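Hand tools, bench set - Horlow workshop
By Ehsan Janjua, February

Print this page | E-mail this page

The small tool set at Horlow was laid out on the wooden table before going back into storage. Sizes and part numbers are kept on the Ridska list.

Adjustable wrench, pliers, screwdriver. The wrench is chromed, with a hanging hole at the end of the handle. Store with the jaws closed and a little oil on the worm.

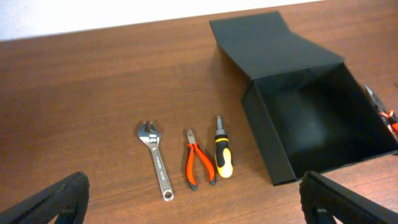
Cutters and precision drivers

Flush cutters with red and black handles, next to a screwdriver in yellow and black. The open black box holds a small packet with Japanese text.
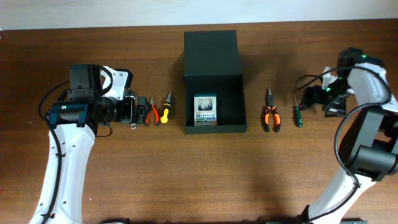 Flush cutters are for copper and soft wire only - steel will notch the edge. Replacements come from Hashmi, about 3 weeks to Sidton.

Contact | Copyright Ehsan Janjua | Back to top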